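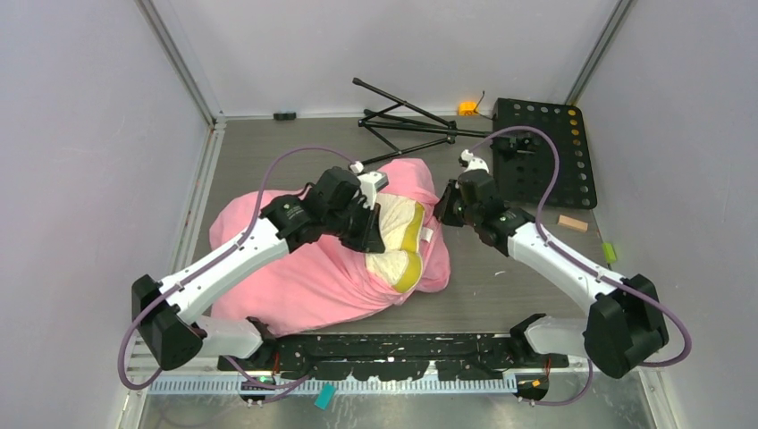 Photo: Bastien Royer

The slugs came for Roya Nouri's lettuce first. Then they found the hostas, the young beans and a tray of marigolds she had raised from seed on the kitchen windowsill. By the end of her first spring in Ginthorpe she had a bare patch by the fence and a serious interest in copper tape.

"I was out there at ten at night with a headlamp on," she says, laughing. "My neighbors must have thought I'd buried something."

Four years later her vegetable beds are full, and she'll happily walk anyone around them. There are 12 raised beds, the lowest barely ankle high, and every one has a band of copper running just under the rim. She wipes it down with vinegar on a Wednesday, when she's out there with the hose anyway, because dull copper doesn't seem to bother slugs nearly as much as the shiny stuff does. Does it stop all of them? No! But she has stopped losing whole rows overnight, and she'll take that.

The bigger change was the watering. Nouri used to soak everything after supper, which left the soil wet and cool just as the slugs were getting up for the night. Now she waters at 6 a.m. and the surface has dried by dark. It's free, it's easy, and if you try only one thing this year, I'd make it this one.

She also keeps a few old boards lying on the paths. Slugs crawl under them before sunrise, and she flips the boards over after breakfast and scrapes whatever she finds into a bucket of soapy water. It's a bit grim (I had a go and squealed), but on a damp morning the haul can be amazing.

Then there are the plants themselves. Nouri has fallen hard for a loose-leaf lettuce called Ornus, a bronze one with thick, slightly bitter leaves that slugs mostly pass over. She starts it under cover in February and doesn't set it out until the stems are as fat as a pencil. Tender seedlings get a collar cut from a plastic bottle, pushed an inch into the soil. The beans go out late and big. Her marigolds live in hanging baskets these days, and they look wonderful up there.

What she won't use is salt, which ruins the soil, or eggshells, which she tried for a whole summer. "They ate right across them. I was basically setting the table."

And she leaves one corner alone, under the hazel, with leaves piled up and a shallow dish of water for the toads. There was a fat one in residence when I visited, and he looked very well fed.

Recent stories
A Hillside Orchard in Drernarberg
Hyun Pears, Picked Early and Ripened Indoors
78 Days to a Good Pumpkin
Rain Barrels for Small Yards
30 Minutes to Sharper Pruners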